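Lining paper under a floating floor, carpet left in place?
Flooring and Subfloors > Underlayment

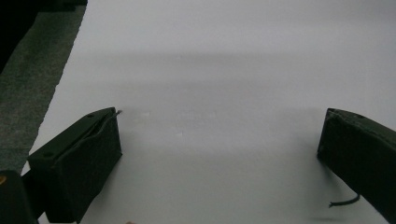 Posted by: tdamasceno (Tarcísio Damasceno)
7 Nov 2006
Replies: 5

Back bedroom, 368 square feet, glue-down gray carpet over a slab. The carpet is low pile and well stuck. I want to float a click floor over it. The Clandwood instructions say "remove soft coverings" and then define soft as anything that compresses more than 2 mm under load. Mine compresses less than that by my measurement. My plan is white paper as a slip layer, then the planks. Has anyone run this for a full heating season?

joist_hanger
Pull the carpet. The compression figure is for a uniform load. A bookcase foot is a point load and the locking edge sees all of it. I replaced 31 planks in a hallway that was done over carpet, and every failure was at a short end joint.

mudsill51
Disagree with the above, partly. Glue-down commercial carpet with no pad is a different material from bedroom carpet. I have had Sturno planks over it in an office since February and the joints are tight. Moisture is the thing to check first. What does the slab read?

tdamasceno
Slab read 51 percent RH at the one hole I drilled, by the closet. Only that hole so far. Paper is plain white, sold as floor lining, no coating.

joist_hanger
One hole doesn't tell you much for a room that size. Drill near the outside wall too. And uncoated paper is not a vapor retarder. If the slab gives off any moisture it goes into the carpet backing and stays there. You'll smell it before you see it.

mudsill51
Agree on the second hole. On the paper: it does reduce friction, so the floor can move as one piece. Tape the seams, butt them, don't overlap. An overlap will telegraph through a thin plank. Vacuum the sheet before you lay on it, grit under a plank clicks when you walk.

k_radley
Different angle. Check the door clearance before any of this. Carpet plus paper plus plank put me over the threshold at the Conceição house and I had to trim three doors. Also the Skondbridge transition strips assume a hard subfloor, the screws don't hold through carpet.

tdamasceno
Hadn't measured the door. Will drill by the window this week and post the number. mudsill51, which tape did you use on the seams?

mudsill51
Paper tape, the plain kind. Plastic tape squeaks.

joist_hanger
Still say pull it.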